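Endlich Bettenmachen mit Spaß! (Und mit Teddybären)

Juni 2022, von Yamila Painemal
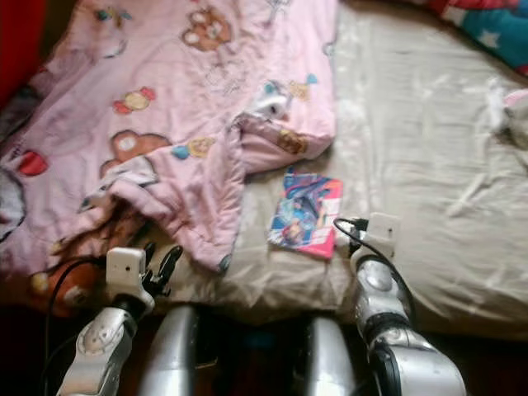
Foto: Damián Salinas

Ich gebe es zu: Ich liebe diese rosa Steppdecke! Teddybären, Bonbons mit bunten Enden, und das alles auf Rosa, mehr geht eigentlich nicht. Gefunden habe ich sie im Januar auf dem Flohmarkt in Plendham, für sieben Euro, und seitdem will bei uns niemand mehr unter etwas anderem schlafen.

Nur das Bettenmachen, das war lange mein wunder Punkt. Zerknülltes Laken, die Decke in der Mitte zu einem Wulst geschoben, Kuscheltiere überall und mittendrin noch ein Buch. Inzwischen mag ich das richtig gern! Zuerst kommt alles runter, was nicht Stoff ist (das Buch also, sonst wandert es unter die Decke und wird abends verzweifelt gesucht). Dann die Plüschtiere ans Fußende, Laken glattstreichen, von der Mitte nach außen, und erst danach die Steppdecke. Ich fasse sie an zwei Ecken, schüttle einmal kräftig und lasse sie fallen. Herrlich, wie sich die Luft darunter fängt!

Die bunte Decke mit den weißen Sternen lege ich am liebsten gefaltet oben in die Ecke, da ist sie beim Vorlesen gleich griffbereit. Waschen tue ich die Steppdecke bei 30 Grad und trockne sie über zwei Leinen, so verklumpt die Füllung nicht. Das dauert im Sommer fast 7 Stunden, aber der Duft danach!

Und wie haltet ihr es mit den Kuscheltieren, dürfen die tagsüber im Bett bleiben? Schreibt mir das gern in die Kommentare, ich bin da sehr neugierig.

Zuletzt erschienen
Flohmarktfunde aus Plendham
Ein Regal für 102 Bilderbücher
Lavendelsäckchen nähen mit Violeta
Wohin mit der Winterbettwäsche?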